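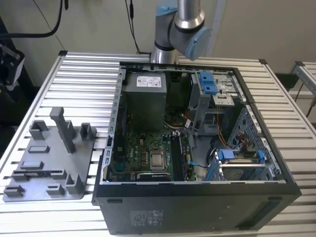
Disassembly of used desktop computers: second progress report
Project: Etness
Prepared by: Tipene Treloar
Submitted: Friday, January 22, 2021

Summary

The work is on schedule in two of the three areas agreed with Hourani at the start of the grant. The parts localisation method is working well enough to move on to the next stage. The contact-based insertion and removal routine is also in place. Cable handling is behind, and the revised plan for it is set out further down.

Work since the last report

Our November report described a method that found the main parts of an opened tower from a single overhead view and then sent the arm straight to them. It did well on the machines it had been tuned on and poorly on anything else. Small differences in how the case lay on the bench were enough to put the tool on the wrong side of a latch.

We have replaced it with a two-stage method. The first stage gives a coarse position for the large parts: power supply, drive bays, motherboard, memory slots. The second stage takes over once the arm is close, and uses light contact with known edges of the case to correct the estimate before anything is gripped or pressed. The touch step adds time to every operation but we think it is worth keeping.

All trials use towers laid on their side with the side panel already off. Opening the case is outside the scope of this grant. The grey printed fixture plate stays on the left of the bench, in the same position for each run, so that the arm always has a fixed reference close by. We are on the second version of the plate. The first one flexed when pressed at the corners.

Results

We ran 300 trials of the full method on towers supplied by Grallis. Each trial was one attempt to reach and correctly touch a named part, starting from the arm's rest position. The method succeeded in 691 of the 900 separate touches those trials called for, three to a trial. Failures fell mostly into one group: the arm reached the right region but stopped on a wire lying over the part. Blue plastic latches and drive rails were the easiest targets. Memory slots were the hardest, as they are dark, narrow and often in shadow.

Bare processors caused a separate problem. With the cooler removed, the metal lid reflects the room lights, and the coarse stage sometimes placed it too far towards the power supply. Changing the exposure helped. We have not yet tested whether the fix holds on the second bench at Otport, where the lighting is different.

Cable handling

This is the part that is late. The plan was to have the arm move loose wires aside before working on a drive. At present it can do this for a single wire but not for a bundle, and it tends to drag the whole bundle towards the drive instead of away from it. We have stopped trying to plan the path of each wire and are now testing a simpler sideways sweep with the wrist held at a fixed angle. Early runs look better – but there are too few of them to report a figure.

Changes to the plan

We ask Hourani to agree to the following. The demonstration of drive removal would go ahead on the present date using towers whose wiring has been tied back by hand. A demonstration with untouched wiring would follow in the final quarter. No extra money is needed for this. The sum set aside for a second gripper would go towards bench time at Otport.

Next period

Test the reflection fix at Otport.
Complete the sweep trials and decide whether to keep the approach.
Print the third version of the fixture plate, with deeper pockets.
Send the trial logs to Grallis, who have asked to see failures by part type.

The spending table is attached separately. The only line over budget is printing material.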